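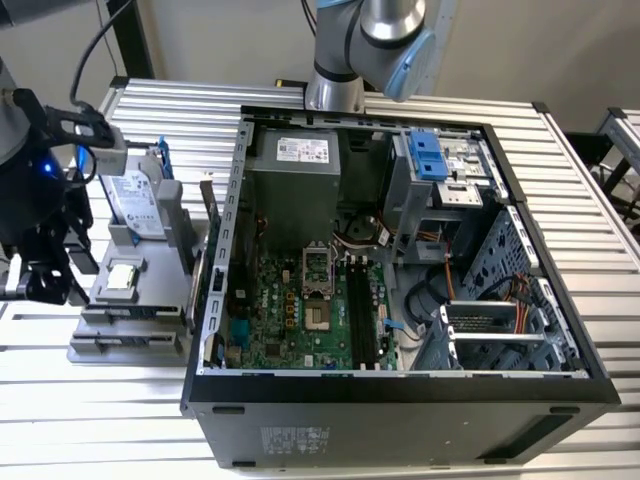

Thursday, 08/03/2018

Stayed far too late at club again, and my tea was stone cold by the time I got in, but I don't mind a bit! Our entry is still called Tirkura, although Lawal wants Hedero and keeps writing it on the whiteboard when he thinks I'm busy. The job is to put a whole Dell back together with the arms, processor and memory and drive and all, and I spent most of the evening on the order of the steps.

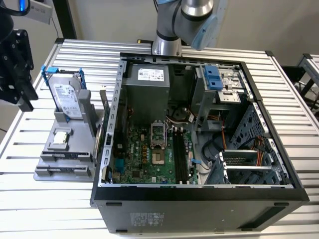

Rakiya thinks we should leave the processor until last, and she told me so twice, very kindly, that a bent pin would finish us whatever else went well. I said I'd sleep on it.

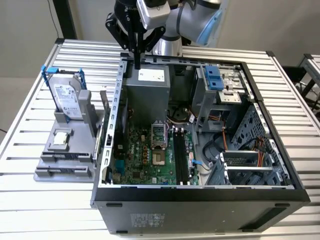
My own bit is still the waypoints, all 544 of them, and I do love them even when they make my eyes ache. I've decided the approach to the processor must begin from its little square pocket in the grey fixture every single time, and go up high enough to clear the hard drive standing behind it. Suleiman says that's slow. He may be right, bless him.

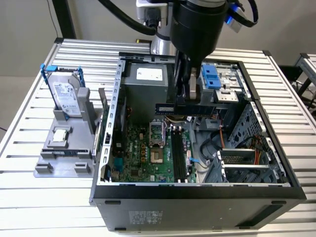
For Saturday

Ask Liên about the memory grip, take biscuits, and find my blue notebook.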